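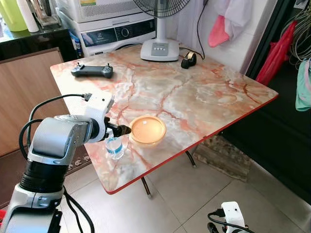 Table with fan and controller

NOTICE OF DETERMINATION
27 Jan 2024

To: Laurier Fortin, Proprietor, Grandedetti Clock Repair
From: Office of Placement, Disura

The Office acknowledges receipt of your letter concerning the removal of your business from the first page. Your letter was read in full and entered in the register.

Our records show that in May your business stood at position 2 for the phrase "clock repair Lotell." It now stands at position 396. The Office understands that this change has affected your trade. It does not find that the change was made in error.

You state that your page has not been altered in eleven years. The Office agrees. You further state that the page contains your address, your hours, and a paragraph about your late wife, who kept the accounts. The examiner noted that this paragraph runs to 600 words and does not mention clocks until the final sentence. Under the schedule now in force, a page is placed according to what it is found to concern. Yours was found to concern Mrs. Fortin.

Your business has accordingly been reassigned. It now stands at position 1 for the phrase "she wound them all on Sunday evening," and at position 1 for "the green coat by the door." These placements are permanent and carry no fee.

The Office is aware that few persons search for these phrases. In the period under review, the first was entered 20 times, each time from an address on Chisholm Street, between midnight and four in the morning. The regulations do not permit us to say whose address it was. The examiner has asked that the following be added to the file: the person stayed on the page for a long while.

Should you wish to be considered again for "clock repair," you may remove the paragraph and resubmit. The form is enclosed. There is no deadline for its return.

The Office has kept a copy of the page as it now stands.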